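Porkine Everyday Cloth, Pale Yellow
Sold in packs of four by Nendbridge Home & Workspace

I've been selling cleaning cloths for longer than I'd like to admit, and this is the one I keep at my own desk. It's the plain Porkine cloth in pale yellow, the big size, made for dusting and wiping down chairs, tables, rails and all the other stuff in an office that gets touched all day and cleaned about twice a year (I'm guilty too!).

What I like most is how much cloth you get. Hold it by one corner and it opens out wide, so you can fold it over a few times and still have a clean side left when you get to the last chair. The smaller light blue one is nice for a tabletop, but for a whole office chair I want the big yellow one every time.

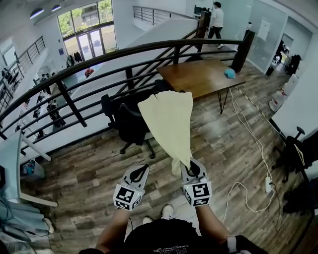
Chairs are the reason most people buy it, going by the emails I get. Start at the top and work down, because whatever you knock loose is going to land on the seat anyway. I do the headrest, then the back, then the arms, then the seat, and I leave the wheels for last with a cloth that's already ready for the wash. Go lightly on mesh. Dry first, then barely damp, and don't scrub or you'll just push the dust into the weave.

Tables are quick. One pass along the grain if it's wood, then a dry corner to finish. And do the legs! Thin metal legs show dust like crazy and it takes ten seconds.
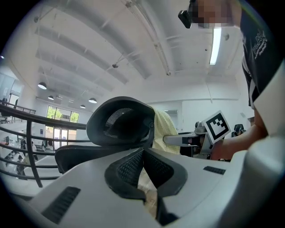

I also use mine on railings, folded in half and wrapped around the bar so I get the top and the underside in one go. If you have a long run of railing, bring a second cloth, you'll be glad of it.

The details

Item number: 738
Color: pale yellow (light blue is listed separately, in the small size)
Size: 34 inches square
Fabric: 85 percent polyester, the rest polyamide
Edges: stitched all the way around
Pack: four cloths, one color per pack

Washing

Warm wash, no fabric softener, and please keep them away from your towels unless you want fuzzy cloths forever. Hang them up or tumble on low. The yellow fades a little in the first few washes and then settles down. Mine have gone a bit soft and floppy with age and I like them better that way.

How does it compare with the Vekier?

I get this one a lot. We carry the Vekier cloth too and it's thicker, so it holds more water and is better for spills. It's also slower to dry and kind of bulky around chair arms. For dusting I'd go Porkine, for the kitchen counter I'd go Vekier, and plenty of people order both.

We've sent out over 2,000 packs of the yellow so far. If you need a full carton for an office, write to us before ordering and I'll check what's on the shelf. Cartons go out within the week, single packs usually the next morning.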